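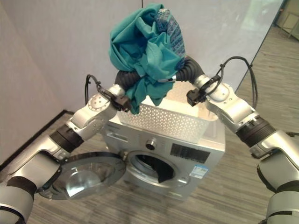 Fig. 4. Teal garment held above a perforated plastic basket on top of a front-loading washing machine.

Print this page | E-mail this page
Reading time: 4 minutes
Search course notes Enter keyword

Textile Care, Unit 4: Sorting and holding before the wash
Notes by Corina Widmer, revised August 30, 2026

4.1 Scope

This unit covers the stage between collection and loading. Detergent dosing is treated in Unit 5. Students who missed the January session on fibre identification should read Unit 2 first, as the sorting classes below depend on it.

4.2 The holding basket

A holding basket is any open container in which items wait before they go into the drum. For household loads a rigid plastic basket with pierced sides is adequate. The piercings let air through, so that damp items can stand for a short time without going musty. Solid-sided tubs should be kept for soaking.

The top of a front-loader is a convenient place for the basket, within two limits. The machine must not be running, as vibration in the spin phase will walk a light basket towards the edge. The basket must also stand fully on the lid, with no overhang at the front where the door opens.

4.3 Opening out a bunched garment

Garments reach the laundry area bunched. A bunched garment hides its label, its print, and any stain on the inner folds. It should be lifted clear of the basket at two points and allowed to drop open under its own weight. If it does not open, move one hand along the nearest hem and lift again. Do not shake printed garments hard.

In Fig. 4 the cloth is still in a mound, with one loose fold hanging towards the basket. A patch of blue with a darker pattern shows at the upper right. At this point it cannot be said whether the patch is a print or a label, and the garment should not be classed on the strength of it. Open it out and look.

4.4 Sorting classes used on this course

A - whites and pale plain colours
B - mid and dark plain colours, colourfast
C - printed or mixed colours, turned inside out
D - anything with an unreadable or missing label

A plain teal item with a sound label goes in B. The same item with a printed section goes in C. Class D is washed cold on a short programme until the fibre is known.

4.5 Load volume

Fill by volume first and check by weight afterwards. In the Brestamville practical, Nadja Ortner's group weighed 54 mixed loads judged "full" by eye. Some 636 items were handled in all, and most of the overweight loads contained towels. Florian Ruchti's worksheet gives the full table.

4.6 Before the next class

Bring one garment whose label you cannot read. Balthasar Strebel will run the burn test in the Odgate room - tie back long hair and leave scarves outside.

Print this page | E-mail this page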